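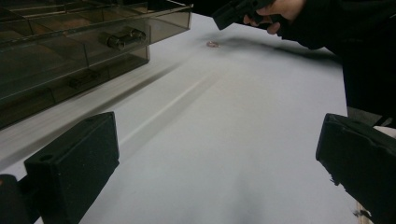

The tidying station: one small ring, one drawer organizer.

Sundley Home Teaching Kit, tested on real clutter

I have a drawer in my kitchen that hasn't closed properly in years, and a long-standing belief that technology should do something about it. The vacuum robot was supposed to be the first of many. It still gets stuck under the radiator and sends me a message about it, and I've been waiting for the rest of the staff ever since.

Sundley's kit is for impatient people like me who would like to speed things along by doing the teaching themselves. You get a pair of hand-held grippers, black fingers on the front, a trigger under your own finger. You put one in each hand and do a chore with them. The software watches and records, and later a robot arm with the same kind of fingers is supposed to do the chore the way you did. The kit is $517. The arm is extra, in the way that the boat is extra when you buy the oars. I used a Rumell bench arm on loan, with its maker's own table mount, and ran everything through the Voden training app, which Sundley recommends and which wants you to make an account before it will tell you what it does.

The chore

I chose sorting small stuff into a plastic box with compartments. Sundley suggests folding washcloths as a first project, and I ignored that on the grounds that I don't fold washcloths. What I do have is rings, batteries, keys for locks we no longer own, bits of string, and picture hooks. If a machine could take a pile of those and put each one where it goes, I'd let it live here.

Small stuff also happens to be mean to grippers. A coffee mug forgives a sloppy grab. A thin ring lying flat on a smooth white table doesn't offer you anything to hold, and you end up chasing it across the surface with two black blocks, feeling like you're wearing oven mitts made of furniture. My trick was to press down on one side with a fingertip of the gripper and drag the ring to the table's edge. It worked more often than pinching did. Then I had taught the robot to shove jewelry toward the floor, and it took the lesson to heart.

Using the grippers

The handles are comfortable for as long as a phone call. The trigger is smooth, the fingers close evenly, and the whole thing is less front-heavy than I feared. After almost 90 minutes my thumbs had opinions, and I began recording with my elbows resting on the table, which the manual asks you not to do.

Your view of the work is poor in one specific way. When you reach across from the right, your own arm throws shade on the very thing you're trying to pick up. I lit the table from the other side in the end and should have done it on the first evening. The arm seemed to care as much as I did. In flat light it found most of what I put in front of it, and in my usual kitchen gloom it made confident grabs at shadows.

The finger pads wear. Sundley sells replacements and includes a spare set, and I'd fit the spares sooner than you think you need to, as a worn pad lets go of a key at the exact moment you've stopped paying attention to it.

There is a setup guide. It was written for somebody with better cable management than mine.

How many times do I have to tell you

Before the app would offer me a "ready" badge I had recorded 391 runs of the same chore. I know this because the app shows the figure in large friendly type and congratulates you. I did them across most of December, a batch after dinner, with the radio on. My sister-in-law, Roya Moradi, came by for coffee during one batch, watched me lift a battery into a box with tongs, put it back on the table, and lift it in again, and asked if I was all right.

It does change how you think about your own hands. I had no idea how much I do by feel. I nudge things, I roll them against my palm, I let a lid fall shut because I know the sound it makes. None of that is available to you with the grippers on. You have to do each thing on purpose, and you find out quickly which parts of a two-minute job were being done by some department of your brain you've never met.
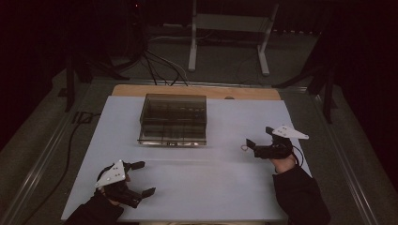

String is where my patience went, and it's the part I'd ask any salesman to demonstrate before I handed over money. A rigid object stays the shape it was when you grabbed it. A bit of cord has plans. You pick it up in the middle and both ends go wherever they like, and if you get it over the compartment you wanted, one end drapes politely into the next one. The loop of thin tan cord hanging from the right-hand gripper in the photo is a good sample of the problem: getting hold of it is one job, and with the lid of the smoky box down, there's a second job waiting before the cord can go anywhere. Opening a lid needs one gripper to steady the box and the other to lift, and now you're holding string with something you need for something else. People solve this without noticing. I solved it by swearing, which the app doesn't record.

What the arm learned

Batteries: good. It picks them up cleanly and lays them down in the right compartment nearly every time, with a small pause above the box that I suspect it got from me. I could watch it do batteries all day, and one afternoon I more or less did.

Keys: fair. It likes a single key and gets bothered by two that touch.

Rings: see above regarding the floor. I re-recorded that part with more patience and it improved to the point where I stopped holding a hand under the table edge. I still wouldn't let it near anything with a stone in it.

Cord: no. On the rare good attempt it got the string in the box and then closed the lid on it, leaving a tail hanging out like a mouse had been filed.

Lids: yes if the box is where it was yesterday. Slide the box over a bit and the arm becomes thoughtful.

So, can machines do chores yet? One kind of chore, on one table, in good light, if the person who owns the chore is willing to do it several hundred times first. My drawer would have taken me an evening. I recognize that I've put myself on the wrong side of the arithmetic.

For a shop floor I'd be kinder. If you have a bench where the same small parts come in every day and go into the same bin, a few weeks of dull recording could well pay for itself, and the Howlader kit that covers the same ground costs more and comes with gloves I couldn't get my hands into. A cousin of mine packs hinges for a living and was far more interested in all this than I was. He asked sensible questions about speed. The speed is poor. The arm moves like somebody carrying soup. But it doesn't go home, and he seemed to think that counted for something.

Complaints, smaller

The carrying case holds both grippers and none of the cables. The app forgets which hand is which after an update, and for one baffling session my left gripper was recorded as my right. Canceling a bad run takes a tap on the screen, and your hands, you'll recall, are full of grippers. A foot pedal would fix it. Sundley sells one.

Who should buy it

Buy it if you already have an arm, or a teenager who wants one, or a workbench with a boring repetitive corner. The grippers are well made and the teaching idea makes sense once you've done it for an evening. Skip it if what you want is a tidy kitchen. I've kept mine, partly for the batteries and partly because I'd like another go at the string in the spring, when the light is better.

The drawer still doesn't close. I got a picture hook out of the runner last night and it went a little further than it used to.

Last updated: December 23, 2024

Related reviews
Rumell bench arm: a month with a slow roommate
Window-cleaning robots and the windows they prefer
Howlader glove kit, first impressions
Do you need a label maker? A reconsideration
The vacuum and the radiator: long-term report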